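The arm dropped another one at 158. I'd set it going on a run of 300 picks, made a cup of tea, and got back to find it frozen halfway through with a bottle rolling about under the bench and the red light on.

Some background for anyone who hasn't been following. Since December I've been helping Nuala Hennessy at Clorico with a shelf-restocking robot (the arm is a Stirnitz, the gripper is a Heneck, and the bit of code in between is mine, so guess who gets the blame). It's meant to pull bottles forward when a shelf starts looking gappy, which any Saturday kid can do with their eyes shut. Ours has been doing fine with cartons for ages. Bottles are another matter.

What it does wrong is this. It goes in for a bottle in the front row, closes the gripper, decides it hasn't got hold of anything, and squeezes harder. Then it has got hold of something, very much so, and the bottle shoots out like a bar of soap in the bath. The first time it happened I laughed. The second time it went past Nuala's ear and I stopped laughing and put the speed down to 30 per cent, where it should have been all along if I'm being fair.

So I did what I should have done weeks ago and looked at how people do it. We've got a practice shelf set up with fizzy drinks and juice, offer signs and all, and I went through a lot of hand footage looking only at the fingers.
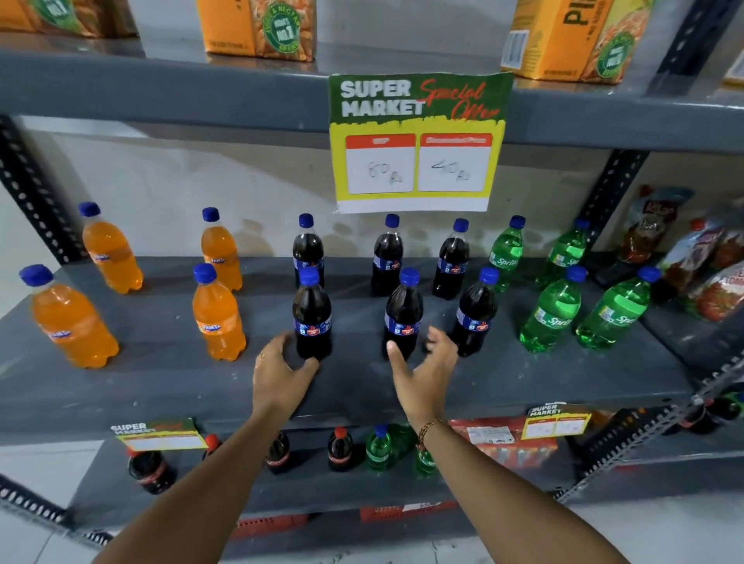 Going in for the cola, Fanta on one side and Sprite on the other.

Look at how wide that right hand is. My gripper goes in with its fingers barely wider than the bottle, because I was so worried about knocking the neighbours over, and it leaves no room at all for being slightly wrong. If the camera is out by even a few millimetres, one finger lands on the curve of the bottle and the other one is waving about in mid-air. And then the force reading comes back low, and my lovely retry code says "try harder!"

That retry was the real problem. I wrote it for cartons, where a low reading nearly always means a loose grip and a bit more squeeze sorts it out. With a round bottle a low reading can just as easily mean you're off centre, and more squeeze is the worst thing you can do. I'd even left myself a comment in the code saying "check this for bottles". Cheers, past me.

The other thing I'm cross about is the stop. When a bottle goes flying the arm is supposed to halt straight away, and it took almost 14 seconds, all spent carrying an imaginary bottle to the front of the shelf and setting it down very gently. Niamh Phelan spotted why when I sent her the log: the drop check only ran at the end of each move. It runs all the way through now, and I've tested it by yanking bottles out of the gripper with a bit of string.

Changes so far, then. The retry opens up, backs off and looks again before it tries a second time. There's a hard limit on the squeeze that the code can't talk its way past. And no one stands in front of the shelf while it's running, me included, even if the kettle is on that side.

I still don't know what to do about the labels, which catch on the rubber pads now and then. Daly pads are supposed to be better but they're out of stock everywhere I've tried. If you've got a set in a drawer, drop me a line.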